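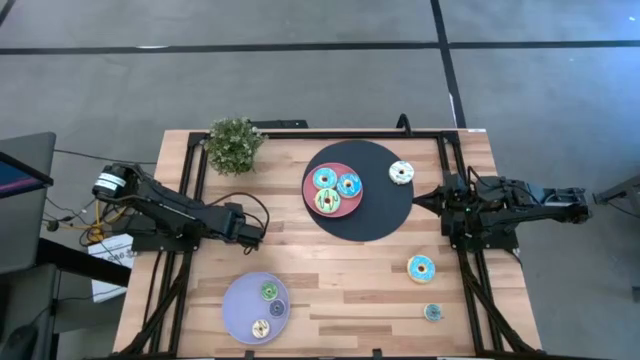
1. What we set out to do

Two arm sorting rig, built in the shared workshop at Trirley. Task is donuts (toy ones). Donuts out on the table, some on plates, arms pick them up and put them down where asked. The red plate goes on the round mat, lavender plate goes near the front. Sounds easy. The rings are soft on the grip budget we had and they roll if you catch the edge.

We picked donuts over blocks because a block forgives you. A ring has a hole, a curved side and a top you shouldn't squash, so you have to decide where to grab it before you go down.

Module brief asked for 5 tasks. We did 2 properly. More on that in section 5.

2. Frame and mounting

Table top sits inside black aluminium extrusion. One arm each side, facing in. First go had both arms on the same edge and they fought over the middle, so moved. Cost us a Wednesday and most of the T-nuts.

Cable run is still not great. Left side bundle trails off the table edge and down, needs a proper clip. Written up as open fault 14 in the Codesska log.

Plant stays at the back corner as a fixed obstacle. Planner has to go round it. It also gives the cameras something that isnt wood coloured.

3. Cameras

Wrist cameras on both arms plus one fixed. The wrist view is what the software mostly uses for the last bit of the approach. Problem in our workshop is the windows. Floor to ceiling, and when the daylight is strong the far half of the view just goes white. Donuts on the table still come out OK but the exposure hunts when the arm lifts. 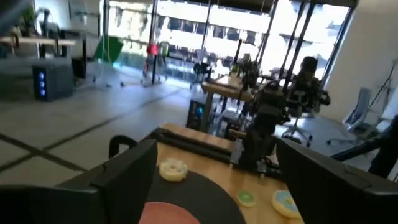

4. Calibration and software

Control code is the Fragkou branch with our own gripper limits on top. Calibrated each wrist camera against the table corners, then checked by sending the gripper to the middle of the mat. Repeat untill it stops drifting.

Fixed camera sits low over the table top. Good for seeing whether a ring is flat or leaning. Bad for reflections, the glossy top picks up the ceiling lights in streaks and the detector took a streak for a plate more than once. Masked the worst strip, left the rest. 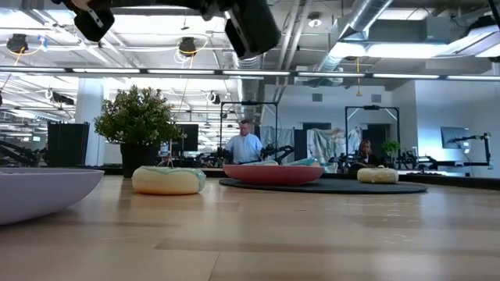 Fig. 3. Low view across the table, red dish on the dark mat.

Logged 1538 pick attempts over the whole project, good and bad. We kept the bad ones in. Marker for the Stutberg prize wanted them seperate so there are two folders.

5. Results and what went wrong

Plate to mat: fine. Loose ring to plate: fine if the ring is near the centre, poor near the edges where the arm is stretched out. Handing over between arms: dropped, no time.

Fingers are the weak point. They close on a thin seam and the tips have a small notch on the inside, so zeroing matters a lot. If one finger is a touch ahead of the other the ring gets nudged before it gets gripped. Re-zeroed at the start of every session, fingers shut, looking straight down at the planks.

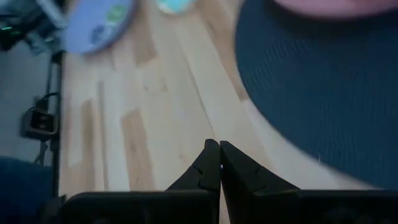

After that change the nudging was much rarer and we stopped chasing it in software. Should have done it in week one. Still to do: softer pads, cable clips, blind for the windows, and the handover task if anyone takes the rig on next term. Parts list and wiring notes are in the project folder, wiring notes are missing the right arm, sorry, will add.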